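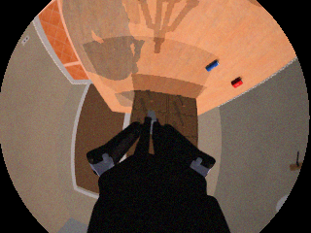

Keeping or replacing: how long household furniture lasts in Clonovstead

Reading time: 4 minutes
Last updated: February 23, 2024

Introduction

The aim of this project was to find out how long people in Clonovstead keep their larger pieces of furniture, and why they get rid of them. I chose tables, chests of drawers and wardrobes. Sofas and beds were left out because the reasons for replacing them are mostly to do with fabric and springs, and that would have needed a separate set of questions.

Method

A one-page questionnaire went to homes on the Parkholm estate and the streets behind Heffernan Road in October. I got 63 completed forms back. Each form asked for the age of the main table in the home, where it came from, whether it had ever been repaired, and what would make the household replace it. I also visited the Fevik reuse shop twice to look at what was being sold and at what price.

Results

Of the 63 households, 28 had a main table that was bought second-hand or passed on by a relative. The oldest was said to be 80 years old and had been cut down at one end to fit a smaller kitchen.
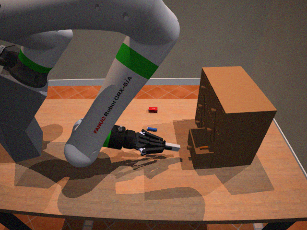

Wooden table with a brown chest of drawers on the right.

Repairs were less common than I expected. Most people who had done one had glued a joint or replaced a drawer runner. Several wrote that they would not know who to ask for anything bigger. Marks on the top were mentioned often as a reason for wanting a new table, but very few people had tried sanding and oiling the old one.

Moving house was the main reason for getting rid of a chest of drawers. People on the upper floors at Parkholm said the stairs were narrow and that it was easier to leave a heavy piece behind.
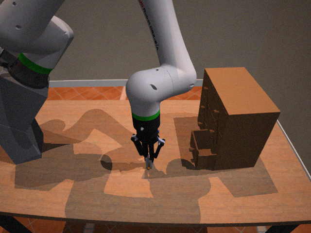

Wardrobes had the same problem, and two forms mentioned one that had been taken apart and never put back together. At the reuse shop the cheapest items were always the largest ones, and staff told me that wardrobes stay on the floor the longest.

Limits of the project

Clonovstead has far more homes than I could reach, and I had hoped to hand out 1000 forms before the printing cost ruled that out. People who like their furniture may also have been more willing to reply. Ages were given from memory and I had no way to check them.

If I did this again I would ask about rented homes separately, as tenants in furnished flats do not choose what they have. I would also start the shop visits earlier in the year.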